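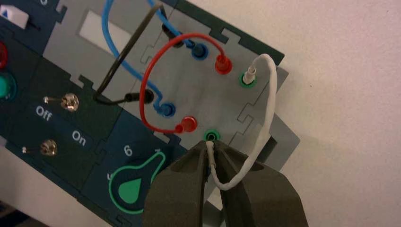 Gerardo Dela Peña asked after the first release whether the lead color has to match the socket color. In the Mekatum set it mostly does. Red goes to red, blue to blue, black to black. Green sockets take a white lead. We label by socket, so the wire color is a separate column and you can ignore it.

Mekatum Patch Lead Set

Version 2, Jan 5, 2018
Contact: Renato Ambrosio

What is in it

Records of patch leads being connected on an electronics training board. The panel used has banana sockets in black, blue, red and green, in an upper row and a lower row. Each lead joins the upper socket of a color to the lower socket of the same color.

648 records in total. 500 are for training and the rest are held back for testing. In 291 of them at least one lead was already connected at the start.

Folders

train/ and test/ hold the records, one folder each.
labels.csv has one line per lead.
notes.txt lists records with a known problem.

Columns in labels.csv

record: record number, no leading zeros
socket_color: black, blue, red or green
wire_color: black, blue, red or white
upper_end: in, out or unclear
lower_end: in, out or unclear
order: position in the sequence, blank if the lead was in from the start

Labeling rules

A plug counts as in only when it is seated in the socket. A tip held over a socket is out, however close it is. If another lead hides the socket, use unclear.

Known problems

8 records have the upper and lower ends swapped in the labels. They are listed in notes.txt and will be fixed in February.
The order column was filled in by hand and has gaps.
Version 1 called the green sockets "white" after the lead. Scripts written for version 1 need that value changed.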